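Chapter 8
Stock Records and Shrinkage

A store's stock record states what ought to be on the shelf. A physical count states what is on the shelf. The difference between the two, valued at cost or at retail, is called shrinkage when the count is lower and overage when the count is higher. This chapter deals with how the difference is measured, where it comes from, and how often it should be checked.

8.1 Book stock and counted stock

Book stock is the opening balance plus receipts, less sales, transfers out, and recorded write-offs. Each term in the sum depends on a document, and each document can be wrong. A delivery keyed in twice raises book stock without adding anything to the shelf. A markdown posted to the wrong department leaves one department short and another over, although the store as a whole has lost nothing.

Suppose the Predthorpe branch of Powell opens the period with 300 units of a packaged item, receives 500, and sells 500. Book stock at closing is 300. The count finds 281. The shortage is 19 units, and nothing in the figure itself shows whether the units were stolen, damaged, or never delivered.
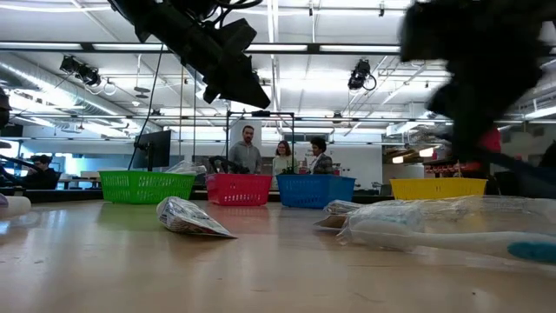
Figure 8.1 Packaged goods and four open-weave baskets on a wooden table.

The unit of count must be fixed before counting starts. Multipacks are a frequent source of error: one clerk enters the pack, another enters the pieces inside it, and the two entries are then added together. Most systems allow a conversion factor to be stored with the item number — it should be checked whenever a supplier changes the pack size.

8.2 Full counts and cycle counts

A full count covers every item at one time, usually with the store closed. A cycle count covers a small group of items each day or week, so that the whole range is reached over the year. Turkine, a hardware chain, takes its full count in March and cycle counts paint and fasteners between times. Skesine, a grocer, relies on cycle counts for dry goods and counts fresh departments every period.

The choice depends on stock value, rate of sale, and the labor available. Section 8.3 sets out a method for ranking items by these measures.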